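Quem somos

A Kelmendi acolhe e trata animais abandonados ou vítimas de maus-tratos em Grenach e nos concelhos vizinhos. Começámos com 2 canis emprestados e temos hoje 23 boxes, um gatil e uma sala de tratamentos.

A direção está a cargo de Haris Živković, jurista, que acompanha também as queixas apresentadas às autoridades. No último ano seguimos 93 processos — a maioria por falta de água, abrigo ou cuidados veterinários.
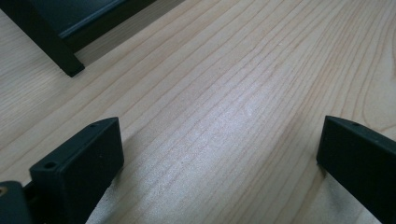

As adoções fazem-se por marcação e incluem vacinas, microchip e esterilização. Em novembro abrimos inscrições para famílias de acolhimento.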